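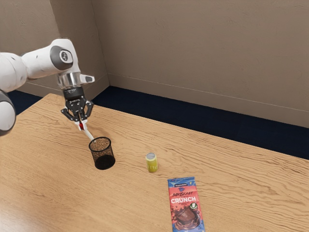
Five Degrees of Pen

Aug 30, 2022

The arm in the simulator puts pens in a pencil cup. That is its whole career. It used to be good at it, and then Lucie Ross updated the gripper model in January and the pen started going through the mesh like a ghost leaving a dinner party.

I blamed the mesh. I blamed the mesh for a long time, and rebuilt the cup from scratch, and was very proud of the new cup, and the pen went through that one too.

What had moved was the tool offset. The new fingers are 3 mm longer than the old ones and the arm was still working off the old number, so it happily drove the pen down past where the rim was supposed to stop being a suggestion. If you keep a cell like this one, real or rendered, check the offset first. Then check it again after lunch.

My routine now, taped to the monitor:

Load the cell with no pen. Jog the gripper down to the rim and write down the height.

Add the pen and close the fingers slowly. If it tilts more than 5 degrees, the grip point is wrong, so fix that and leave the cup alone.

Run 30 drops with the can and the chocolate bar on the table. An empty table flatters everybody.

Save the config under a new name. "final_final" is not a new name, Carter.

Carter Thibodeau would like it known that his version worked. It did, on his machine, with a friction value he typed in by hand and can't remember.

Still on the list: the wrist takes the long way around whenever the pen is picked up by its other end. Harvey Lévesque thinks it's a joint limit. I think it's spite, but I'm going to look at the joint limits.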